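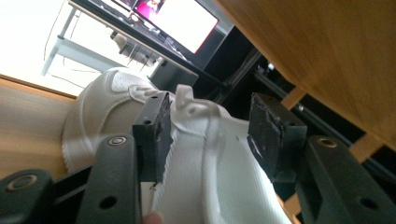 Burkdale shoe swap returns to the Okafor Hall for a fourth spring

23/05/2025

Anyone who has ever bought a child a pair of sneakers in April and found them too small by the start of summer vacation will understand why the Burkdale Shoe Swap has become such a fixture in our corner of town. It came back to the Okafor Hall this month, and by the time the doors closed in the afternoon, 1013 pairs had gone home with somebody new.

That is a long way from the first swap, when Danica Gashi set up a folding table outside the library with 120 pairs on it, most of them from her own street, and spent a good part of the morning holding down the paper labels in the wind. She had three growing boys at the time and a hall closet she could no longer shut.

"I thought I'd get rid of our old ones and maybe come home with some soccer cleats," she said, laughing, in between pointing people toward the rain boots. "I came home with more than I took. My husband was not thrilled."

The rules haven't changed much. You bring shoes that are clean and still have some life in them, you get a paper ticket for each pair, and a ticket can be traded for any other pair in the hall, whether that's baby shoes or a man's hiking boot. Families with nothing to bring can ask for tickets at the door, and they are handed over without any questions. What did change this year was the layout. Sizes now run clockwise around the room, starting with the tiniest by the kitchen hatch, and the line that used to snake back out to the parking lot was gone by mid-morning.

Sneakers were the first to go, as they always are, and white ones fastest of all — the middle school asks for plain white shoes in gym class, and a new pair is a lot to spend on something a seventh grader will wear for one season. Dress shoes moved more slowly, although there was a small rush on them after lunch when word got around that the Ellau Youth Orchestra had its summer concert coming up and half the brass section had outgrown their black lace-ups.

Over by the stage, Velimir Mujić ran the repair bench, where he glued soles, replaced eyelets and gave away laces from a cookie tin. He had a shop on Bodska Street for many years before he retired, and plenty of people seemed to have come mostly to say hello to him. His advice for cleaning canvas, which he must have repeated all day long, is an old toothbrush, a little dish soap and cool water, and then drying in the shade with the shoe stuffed full of newspaper. Please don't put them on the radiator, he asks. The glue won't forgive you.

Ryota Chiba drove over from Ellau with his two daughters and left with roller skates, a pair of sandals and, to his own surprise, some loafers for himself. "I've been told I have to wear them to work," he said. The girls nodded.

The bake sale in the side room, run by Katia Cocco and her sister, raised $205 toward the rent of the hall. The lemon bars were gone before eleven, so there will be a double batch next time.

Shoes left over at the end of the day have been boxed up for the clothing bank on Bodska Street, which is open to everyone in Burkdale. Nosipho Modise, who keeps the swap's books, has added up all four years and puts the total at 2906 pairs so far.

A smaller swap, just for sandals, swim shoes and summer camp gear, is planned for July, again at the Okafor Hall. Drop-off boxes will be in the library entrance beforehand. Please tie each pair together by the laces or straps before you put them in.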